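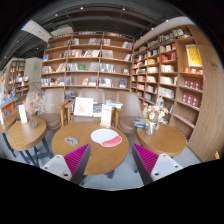
Table reset automation in bookstores

Table reset automation is the use of robots to put small objects back in place in the seating areas of bookstores and reading rooms. The work includes straightening sign cards, moving mice and mouse pads back to their usual spots, and clearing items that customers leave on tables. In most stores it has been done by floor staff between other duties. It is a small part of retail automation, which is better known for stockroom conveyors and self-checkout.

Background

Bookstores with seating need their tables reset many times a day. The bookstore company Rallis, based in Monden, studied the work before it tried to automate any of it. Staff at its largest store were logging nearly 2000 small pickups a week, most of them taking a few seconds each. The log also showed that the work was unevenly shared. Employees on the late shift did most of it, usually while closing out registers.

Rallis began a trial with the software firm Treretti in January. A fixed arm was ruled out early, as the tables are moved for readings and signings. The firms settled on a wheeled base with a single two-finger gripper, running before opening and after closing. It does not operate while customers are in the seating area.

Training by demonstration

The robot's movements are learned from people. An employee holds a gripper tool by hand and uses it to do the task in the normal way, while a camera on the tool records each pickup. The recordings are then used to train the software that controls the robot. No programming is required of the person giving the demonstration.

At Rallis, demonstrations were recorded in sessions of 30 minutes, and an object was considered ready for testing after 300 usable recordings. Recordings in which the object slipped were kept if the employee recovered it. The training set mixes objects that are easy to grip with ones that are not, and it is recorded among the ordinary furniture of the store — chairs, bookcases, vases and all.

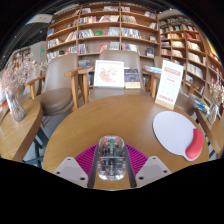 Reading time: 3 min

A computer mouse with a transparent shell is one of the harder objects. The table's wood grain shows up clearly, but the edge of clear plastic is easy for a camera to lose, and reflections along the rim can be mistaken for the edge itself. The gray and black parts inside the shell give the software something steadier to look for. Ribbed pads on the gripper fingers are meant to help hold smooth, rounded surfaces.

Mouse pads raise a different problem. A flat pad lies close to the table and gives the fingers little to close on. One with a raised wrist rest can be approached from that side instead. Dried flowers are left out of the task list at Rallis, and vases are reset by hand.

Effects on staff

The trial did not remove any positions, though it changed several. Seven employees were trained to give demonstrations, and the hours were paid at a separate rate after staff objected to having them counted as regular floor time. Evdokia Vasilakis, a floor supervisor in Monden, led the sessions and wrote the store's guide to them. The guide tells employees to work at their usual pace and to stop when their wrist gets tired.

Late-shift employees reported finishing closing duties earlier. Some also lost part of a paid hour as a result, and the schedule was revised to move that time to shelving and customer orders. A new task appeared as well: someone has to check the tables in the morning and note what the robot missed or put in the wrong place. In the first months this check took longer than resetting the tables by hand had.

Opinions among the staff differ. Several employees have said that they prefer helping customers to straightening cards. Others have pointed out that walking the tables was how they learned which books people picked up and left behind, and that this knowledge used to guide the displays. Rallis now asks for returned books to be left on the tables until an employee has looked at them.

Ownership of recordings

Demonstrations record an employee's hand movements through the tool, and they may also pick up voices. Under the agreement at Rallis, sound is deleted before the files leave the store, and an employee who quits may ask for the recordings to be withdrawn from future training. Software already trained on them is not changed.

Other uses

A similar system is in use at Brirnton, an office supply company, where it resets sample desks in a showroom. The objects there change more often, so demonstrations are recorded continuously by the regular sales staff.

See also

Learning from demonstration
Retail automation
Service robot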